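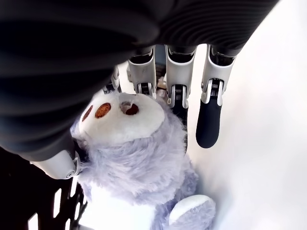 # Soft toys, shelf by shelf

The Potia playroom keeps its soft toys together in one collection, and this page is the gallery for it. Most of them came in over 2 winters, a few at a time, and they are sorted by feel before anything else: fluffy, short pile, knitted, corduroy. Color comes second. Size hardly matters, apart from the big floor cushions, which live elsewhere.

The stock book stands at 3786 lines. That covers everything the playroom has ever owned, including puzzles, train track and single blocks, so it says little about the plush. The plush section has 300 lines and is the only one that is up to date.

## The lavender one

A fluffy plush toy in lavender, with white on the head. It is listed under "fluffy, pale" and has no name in the book. Visitors have suggested several and none has stuck.

Long fur in a light color needs more attention than anything else on the shelves. It gets brushed with a wide-toothed pet comb, from the tips down toward the backing. Going straight in at the backing pulls fibers loose. Around the face a soft toothbrush is better, used dry.

## How the shelves are arranged

The fluffy toys go on the upper shelf, where they get less dust from the floor and fewer shoes. Pale colors sit away from the window side. Lavender fades toward gray if it gets a full summer of sun, and pink goes faster than that.

The middle shelf is short pile. These are the toys that go out most, and they can be stacked 3 deep without harm. Fluffy toys are not stacked. The fur takes a crease and it can be a week before it stands up again.

The bottom shelf is knitted and corduroy, plus anything with a weighted base. Sumo is down there, a round knitted bear that is too heavy for the upper brackets. Skurus is next to him. Skurus is a corduroy squirrel with a replacement tail, and the brown of the tail does not match. A closer brown was ordered once and came in orange.

## Washing

Short pile and knitted toys go in the machine in a zipped pillowcase, cold, on the gentle cycle. Half the usual detergent is plenty.

Fluffy toys are washed by hand in a basin. Push the water through, do not rub, and change the water until it stays clear. Press them in a towel and stand them on a rack. A hair dryer on the cool setting helps the fur separate, but it is slow going. No toy goes in the tumble dryer. One rabbit did, in November, and its fur is now listed under "short pile."

Anything with a sound box or a paper tag sewn inside is surface cleaned only. These have a green thread tied around one ankle or paw.

## Repairs

Seams are checked when a toy comes back from an outing and again before it goes on the shelf. The usual places are the neck, the underarms and the base of the tail. Ladder stitch holds well and does not show in long fur if the pile is picked out of the seam afterward with a needle.

Eyes are tugged once, firmly. If there is any give, the toy goes in the repair box and stays there until the eye has been replaced with embroidery. The playroom stopped refitting plastic eyes some time ago. Black embroidery floss, all six strands, gives a good round eye after a few tries on scrap felt.

Stuffing that has gone flat is topped up through the back seam. The current bag of fiberfill came from Kanagaratnam, the fabric store on the corner, which sells it by weight. Small handfuls, teased apart first, or it sits in lumps.

## Borrowing

Toys from the upper and middle shelves can be taken home between visits. Write the line number from the tag in the loan notebook, and cross it out on return. If the tag is missing, a short description will do, such as "gray elephant, blue ears."

Returns go in the basket by the door and not straight back on the shelf, so they can be looked over first. The room opens at 10 in the morning, and the basket can be reached any time the outer hall is unlocked.

Donations of soft toys are on hold until the shelves have been cleared a little. Felt scraps and embroidery floss are still welcome, especially black, cream and any brown close to the color of a squirrel.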